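Punwood Gummibänder bunt gemischt, 363 Stück: mein Eindruck nach einem halben Jahr

Eigentlich wollte ich nur schnell etwas haben, womit ich meine Samentütchen zusammenhalte. Wer gärtnert, kennt das: Im Frühjahr reißt man alles auf, im Herbst steht man vor einem Haufen halbvoller Papiertütchen, aus denen es rieselt. Büroklammern rutschen ab, Klebeband bekommt man nie wieder sauber runter, und die schönen Metallklemmen sind mir für so was zu teuer. Also Gummibänder. Und weil ich bei solchen Kleinigkeiten gern übertreibe, sind es gleich die bunten von Punwood geworden, verschiedene Größen, 363 Stück laut Aufdruck (nachgezählt habe ich natürlich nicht!).

Bezahlt habe ich knapp 6 Euro, gekauft im Schreibwarenladen bei uns in Bovton. Der Inhaber, Herr Beddoe, wollte mir erst die einfachen naturfarbenen andrehen, die halten angeblich länger. Mag sein. Aber ich wollte Farbe, und ich habe es nicht bereut.

Zuerst das, was wirklich gut ist: die Dehnbarkeit. Die mittleren Bänder gehen locker zweimal um einen Packen Samentütchen, ohne dass man Angst haben muss, dass einem gleich was um die Ohren fliegt. Auch um Schraubgläser habe ich sie gespannt, um Kabel, um die angebrochene Nudeltüte sowieso. Nach einem halben Jahr sind mir vielleicht zwei gerissen, beide von den ganz dünnen, und beide waren um einen Karton gewickelt, der viel zu dick dafür war. Das nehme ich auf meine Kappe.

Die Farben finde ich klasse, kräftig und gut auseinanderzuhalten, auch abends bei Lampenlicht. Ich hab mir ein kleines System gebaut: Grün für Salat und Kräuter, Rot für Tomaten und Paprika, Gelb für Blumen, Orange für alles, was ich erst mal ausprobieren will. Meine Nachbarin Sneha hat darüber gelacht und zwei Wochen später selbst eine Packung gehabt.

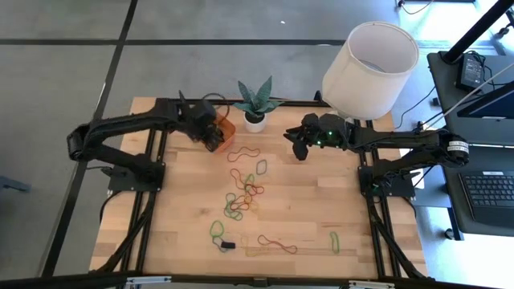
Was mich dagegen nervt, ist das Durcheinander. Die Bänder kommen alle zusammen in einem dünnen Beutel, kunterbunt gemischt, und wenn der einmal offen ist, geht er nicht mehr richtig zu. Greift man rein, hat man immer gleich ein ganzes Knäuel in der Hand, drei Farben ineinander verschlungen, und das eine, das man haben will, steckt garantiert in der Mitte. Ich kippe inzwischen lieber eine Portion auf den Tisch, ziehe sie mit den Fingern auseinander und sortiere in kleine Dosen. Dauert ein paar Minuten, ist ganz meditativ, aber für den Preis hätte ich mir wenigstens einen Beutel zum Wiederverschließen gewünscht.

Zum Geruch: am Anfang schon deutlich nach Gummi, vor allem wenn man die Nase direkt drüberhält (warum macht man das eigentlich immer?). Nach etwa 2 Wochen in der offenen Dose war das weg. Für Lebensmittel würde ich sie trotzdem nur außen um die Verpackung machen, nie direkt um den Schnittlauch oder so.

Abfärben konnte ich nichts feststellen, weder auf Papier noch auf hellem Stoff. Bei den roten hatte ich ein bisschen Sorge und habe eins extra eine Weile um ein weißes Geschirrtuch gelassen, da war nichts. Wie das in praller Sonne aussieht, weiß ich nicht. Meine liegen im Schrank, und auf der Fensterbank wird vermutlich jedes Gummiband irgendwann spröde.

Im Vergleich: Davor hatte ich eine Packung von Clenotora, 70 Stück, etwas breiter und griffiger, aber nur in einer Farbe und schon nach dem ersten Winter bröselig. Die breiten fehlen mir bei Punwood schon ein wenig. Für dicke Bündel, Bambusstäbe zum Beispiel, nehme ich jetzt halt Schnur.

Kaufen würde ich sie wieder, 4 von 5 Sternen. Den einen Stern Abzug gibt es für den Beutel. Wer sowieso Döschen oder alte Marmeladengläser rumstehen hat, kann darüber hinwegsehen. Und falls jemand eine gute Idee hat, wie man die Dinger lagert, ohne dass sie sich ständig verheddern: gern in die Kommentare, ich bin für alles offen!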